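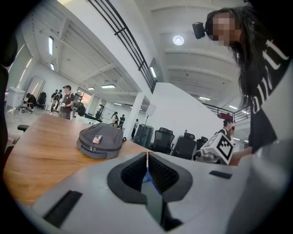
A gray zippered pouch on a wooden table.

Pillon transit authority to change rules for unclaimed property

Passengers who leave belongings on buses and trams in Pillon will have more time to recover them under new rules that take effect in July. The regional transit authority approved the changes at its spring session, following a review of how lost items are recorded, stored and returned.

Under the current rules, items of low value are held for 15 days before they are donated or thrown away. The new rules extend that period to the end of the second full calendar month after an item is handed in. Perishable goods are excluded and will continue to be discarded at the close of service.

The authority received 3014 items last year across its bus and tram lines. Of these, 668 were returned to their owners. Small bags, pouches and cases made up the largest group, followed by umbrellas, gloves and keys. Telephones were the items most likely to be claimed, according to the review, while pouches and glasses cases were among the least likely.

The review found that many passengers did not know where to ask. Items found on the northern lines were kept at the Prukusard depot, while those from the rest of the network were sent to the main office on Fallahi Street. Passengers who changed lines during a trip often had to contact both locations, and the two kept separate records. In several cases an owner was told that an item had not been found when it was being held at the other site.

From July, all items will be entered in a single register on the day they are handed in. Drivers will continue to collect property at the end of each run and will attach a paper label showing the line, the vehicle and the time. Everything will then be moved to Fallahi Street by noon on the next working day. The Prukusard depot will no longer accept claims in person, but its front desk will pass on written requests.

The register will be run on software supplied by Arivov, a local firm that already provides the authority's timetable displays. Staff will record a short description of each item, including its color, size and any markings. These details will not be published. Passengers making a claim will be asked to describe the item themselves – a step the authority says is needed to prevent property from being given to the wrong person.

Closed bags and pouches will be opened by two members of staff, who will look for a name, an address or a telephone number. If contact details are found, the authority will try to reach the owner before the end of the next working day. Identity papers and bank cards will be passed to the police, as they are now.

There will be no charge for collecting an item in person. Passengers who wish to have property sent to them by mail will pay the cost of postage. Items weighing more than the standard parcel limit must be collected.

The authority has also set aside space for 300 additional storage boxes at Fallahi Street to allow for the longer holding period. Work on the shelving is under way and is due to be completed before the rules change. The claims window will remain open during the work, although visitors are asked to use the side entrance.

Property handed in before July will be held under the existing rules. Notices explaining the new procedure will be placed at tram stops and inside vehicles, and claim forms will be available at the Fallahi Street office and at all staffed ticket counters.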